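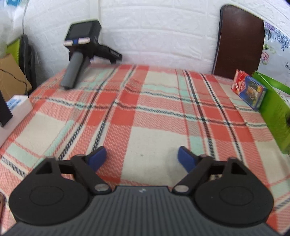 Magnus Strachan writes that his went on the kitchen table in February and has stayed there since, and that the colours go with more of his crockery than he thought they would. Most of the letters we get about the Hestum plaid cloth are about colour, so we have put that first.

Colours
Coral red, pink, cream, mint green and black. The check is a large one, with big cream blocks set between bands of red and mint, and black and white stripes running through. The pink-red band has a zigzag weave. The pattern is woven in, so please don't expect the sharp edges of a printed check.

Size and use
One size, 295 cm long. It will cover a table that seats 8 with a drop at both ends. On a smaller table, fold it double lengthways. Several customers use it as a throw over a sofa back or at the foot of a bed. It is not padded, so put a mat under hot dishes.

Matching items
Idura napkins are sold separately in plain cream or plain mint. The Idura runner is plain black and is meant for the middle of the table. We no longer stock the red napkins.

Washing
Wash at 30 degrees with similar colours. Wash it alone the first time. Do not bleach or tumble dry. Dry flat or over a line, and pull the corners square while it is still damp. Iron on the back at a medium setting. Loose threads should be trimmed with scissors and not pulled.

Question from Kazimiera Urbańczyk: can the cloth be cut down and hemmed?
Yes, but zigzag the cut edge before you turn it, and allow 3 cm for the hem. A cut cloth can't be returned. If you want two shorter cloths from one long one, cut along a cream block, where a slightly crooked line will show least.

Ordering
Order code 538. Made for us by Jakubowski and sent out from the Ferkora warehouse, usually within two working days. Orders placed after 2 pm are packed the next working day. Returns are accepted within 30 days if the cloth is unwashed and still has its label. Please put the order code on the returns slip, and tell us whether you would like an exchange or a refund.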